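4.2 Keeping the gripper out of its own map

I'll admit we didn't plan on writing this section. When Apinya and I first hooked Dekthorpe up to the simulated wrist camera, we figured self-masking was a solved problem and spent maybe an afternoon on it. Then the planner started refusing perfectly good paths, and when we dumped the occupancy map we found a chunk of "wall" that followed the hand wherever it went (great fun to watch, not so great for the planner!). 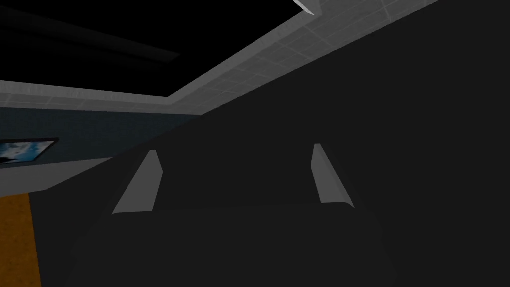
Figure 5. Simulated wrist view with the gripper open and empty.

Our mask comes from the arm's joint angles. We project the hand model into the camera, grow its outline by 5 pixels, and throw away every depth reading inside it. The trouble is at the outline itself, and views like Figure 5 are the worst we have: the hand's dark upper surface meets the lighter ceiling along one long diagonal, so even a small timing slip between joints and camera leaves a ribbon of hand depth that gets fused as room. The finger pads get their own masks, and we keep the gap between them unmasked, which matters later when we check for a grasp.

We replayed 200 logged episodes with the old mask and the planner gave up in 73 of them. Kittipong then moved the joint lookup so it interpolates to the camera timestamp, and that took the failures down to 5 without touching the planner at all. I'd still like to try a learned mask, but Euan wants the timing code cleaned up first, and he's probably right. The remaining failures all come from fast wrist turns, and we pick those up in Section 4.3.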